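The squeak, part two: bushings, pads and a bag of cable ties

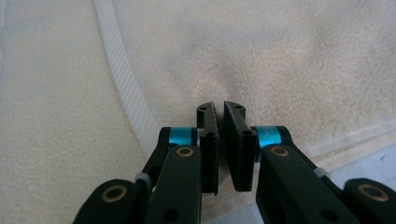 Page last changed in January

So the gripper is back together, more or less in the order it came apart. For those who skipped part one (wise), I look after a hand-held gripper from Zastitz, the kind you hold like an oversized pair of barbecue tongs, and for most of the fall it made a noise like a shopping cart every time the jaws closed.

Part one ended with me blaming the rod ends. It wasn't the rod ends. Kedir Chala wrote in to say so, politely, and then wrote again to say which bushing it was, less politely, and he was right on both occasions.

The culprit was the lower left bushing, the brass one at the rounded end of the outer link. There are two of these down low and two more up in the big levers, and I had cleaned the uppers twice because they were easier to get at. The lower left had a ring of gray paste in it that I assume started life as grease. I pushed it out with a socket and the bench vise, cleaned the bore with a rag on a chopstick, and pressed in a new one from the Jitaru spares kit. The kit costs 33 dollars and comes with a printed sheet explaining how to order the kit.

Then I did the other lower one too, and the two uppers, on the theory that I never want to have the levers off again. That theory has failed me before.

Notes for the next time I do this, which will be sooner than I'd like:

Take the fingers off first. I didn't, and spent an evening working around two black plates that always ended up pointing at my wrist. The grip pads were due anyway. Peel them slowly and get the old glue off with alcohol before the new ones go on. I let mine sit overnight under a clamp and a volume of the encyclopedia.

The turquoise collars look identical. I marked left and right with a bit of masking tape, lost one bit of masking tape, and so had one collar marked "L" and one marked by elimination. The one with the white lettering went back on the right. If they are in fact interchangeable, please don't tell me.

Put the cable ties on last. One goes on each side, around the rod, and if you cinch them before the links are in their final position you will be cutting them off again. I am now 40 ties into a bag that was supposed to see me through to retirement.

Don't oil the bushings. I know. The Zastitz manual says dry, Ibsa Alemneh says dry, and the gray paste says dry louder than either of them. I had the little can in my hand and put it back.

Setting the jaws took longer than the rest of it combined. You want the tips to come up to each other evenly, with neither finger doing all the traveling. My right one leans in a little toward the left, and I have been at it with the hex key enough times to know that a quarter turn fixes the lean and ruins the gap. I stopped when the gap was a thin, straight line.

After that I sat at the kitchen table and cycled it 281 times (I wanted 290, but the phone rang). No squeak. There is a faint click on opening that I'm choosing to regard as character until Kedir writes in about it.

Still on the list: one of the screws on the left lever takes a driver size I don't own, and the new pads need checking for lifted corners once they've done a week of real work. I've also ordered a second set of bushings from Jitaru. They have sent me another copy of the sheet.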